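Shared Handling Rules Working Group
Minutes, January 2021
Held by video call. Chair: Harpreet Nguyen
Present: Clakgate (two people), Sallari, Boychuk (joined at item 3)
Apologies: Vamby

14 shares | 3 comments

1. Minutes of the November meeting

Accepted with one correction. In item 4, "must" should read "should" in the sentence on wiping down work surfaces. Harpreet will fix the stored copy.

2. Matters arising

Clakgate has moved its stop-button checks to the start of each shift, as agreed in November. The check sheet is now one page. Sallari still uses the old two-page sheet and will change over when the current pad runs out.

The question of who signs for a cell after a software update was left open last time. Clakgate's view is that the person who installs the update signs. Sallari wants a second signature from whoever runs the cell next. Agreed to try the second signature for one quarter. Any site that finds it slows the handover should write down by how much.

3. Draft rule 29: thin bags and other soft packaging

Most of the meeting went on this item. The draft as circulated says that a gripper must close on "a stable part of the object." Sallari pointed out that a thin plastic bag doesn't have one. Operators have been reading the rule in different ways, and the logs can't be compared between sites.

Harpreet proposed new wording: for thin bags, the gripper closes on a gathered fold, and the operator does not call the grip good until the fold is held between both fingers. Touching or pressing on the plastic does not count as a grip. Clakgate asked whether a fold held only at the tips should pass. After some discussion it was agreed that it may pass for a slow lift, and that the log entry must say "tip grip" so these can be pulled out later.

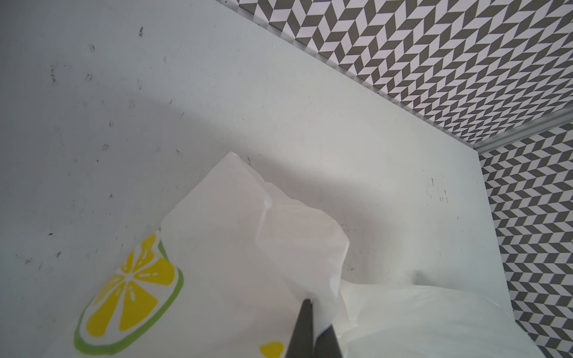

Boychuk joined and raised the matter of printed bags. Their operators had been told to aim for plain areas, and this was never in any rule. The group could see no safety ground for it. Operators may grip a bag anywhere, printed or plain, if the fold is sound. Boychuk will take the line out of its local guide.

Wrist camera view: the draft asks that the fingertips be in view at the moment of closing. Clakgate would like this to cover the lift as well – a bag can slide out during the first part of the lift and the log then shows a good grip. Agreed. The wording will be "from closing until the bag is clear of the surface."

Two bags close together: if a second bag is lying near the first or might be attached to it, the operator lifts slowly and stops if the second one starts to move. The attempt is then logged as a double, whether or not it was finished. Sallari asked for a separate code for bags that turn out to be joined. Not agreed, as operators would have to guess. To be looked at again if doubles become common.

Speed: no change to the limit in the main rules. A reduced lift speed for bags will be set by each site and posted at the cell.

4. Condition of work surfaces

Clakgate reported that marks and scuffs on pale panels are sometimes written up as damage and sometimes ignored. Agreed that marks which can't be felt with a fingernail are not a fault. Anything raised, or any edge trim that has lifted, is a fault and the cell stays off until it has been repaired. Loose debris gets brushed off before the first run of a shift.

There was a short discussion of shadows on the surface. Boychuk wanted a minimum light level. Nobody had readings to hand, so this is held over.

5. Trial of rule 29

Each site will run 200 attempts under the new wording and send in its full log, failed attempts included. Sallari asked if practice runs could be left out. They can, provided they are marked as practice before the run starts. Marking them afterward is not allowed.

Vamby will be asked by email whether it can take part. Its cell 910 is down for a new cable guard and may not be back in time.

6. Reports of near misses

One from Boychuk. A person reached in to straighten a bag while the arm was paused and not stopped. No contact and no injury. The group repeated that a pause is never enough for reaching in, and that the cell must be stopped and the light confirmed. Boychuk has gone over this with all shifts and will send the written report to the others.

7. Actions

Harpreet Nguyen: correct the November minutes; send out rule 29, version 2; write to Vamby.
Clakgate: share its one-page check sheet.
Boychuk: near-miss report; amend local guide; bring light readings.
Sallari: draft the log codes for "tip grip" and "double."

8. Next meeting

Date to be set by email once the trial logs are in. Sallari to chair.

3 comments | Share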